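Ticket 843 - Skekgate gripper trials
Status: open
Component: hand-held gripper, right unit / Grakora controller
Priority: medium

Reported: right unit loses sync with the controller partway into a run. Width reading freezes, then jumps. Left unit fine on the same firmware (build 2005).

Log

9:10 am - Swapped USB cable. No change.

9:25 am - Swapped hub port, put right unit on the left unit's port. Still drops. So not the port.

9:40 am - Tried the Vahidi fingers in place of the yellow ones to rule out drag on the rails. Softer, better on denim, but the freeze still hits. Put yellow ones back on.

10:15 am - Ran the same fold set on the Hollden controller. 129 grasps, no freeze. Width curve smooth the whole way. Hollden lags a bit on fast closes tho, you can see it in the plot.

10:50 am - Back to Grakora. Froze at grasp 9. Restarted, froze again, later this time. Not a fixed count.

11:20 am - Checked screws on the body plate, all snug. Wiped both lenses. Tracking score up slightly, freeze unchanged. Dont think it's optics.

11:45 am - Asked Grakora support for the older build. They want the unit label and a view from the tool camera before they send anything. Attached.
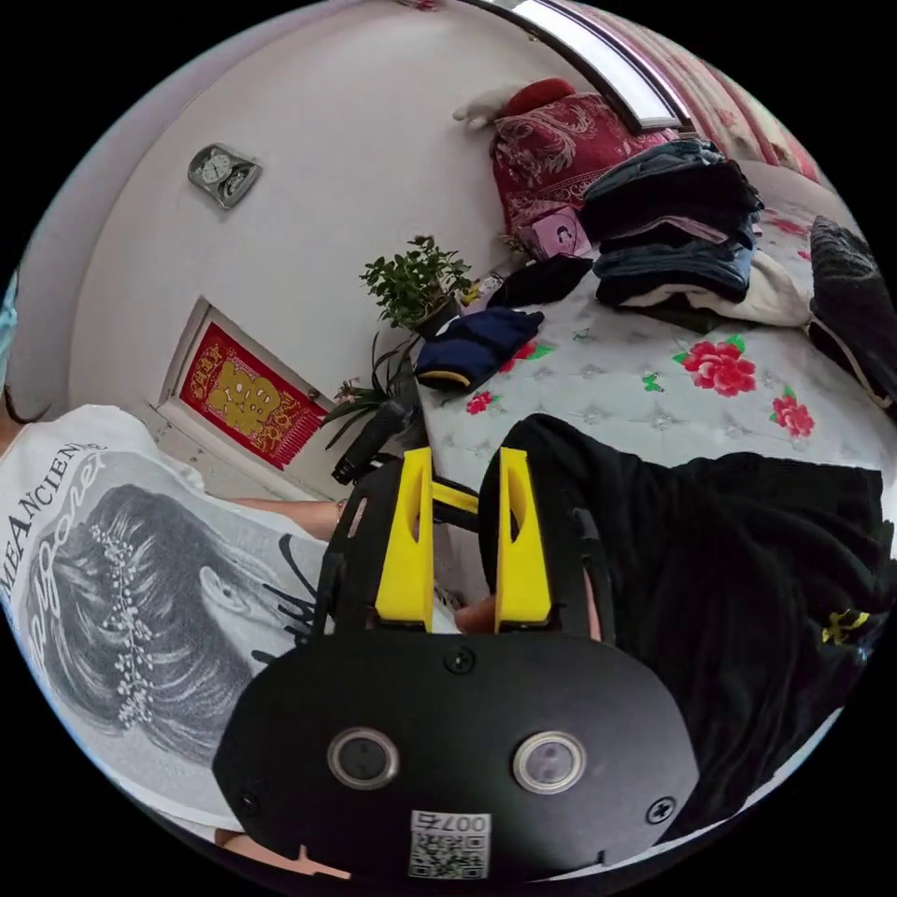
Page 2 of 3

Label by the QR code reads 007右. Please match to that and not to the name in the config, config still has the old one. Clothes pile is on the bed, black item is up front on the right.

1:30 pm - Older build came in. Flashed right unit only. First run clean, second run one short stall, recovered by itself. Better but not fixed.

2:05 pm - Turned polling rate down one step. No stalls in two runs. Closing feels a touch slow, same as Hollden did.

To do:
- long run at the lower rate
- same build on left unit, see if it starts stallling too
- send both logs to Grakora

Leaving open til the long run is in.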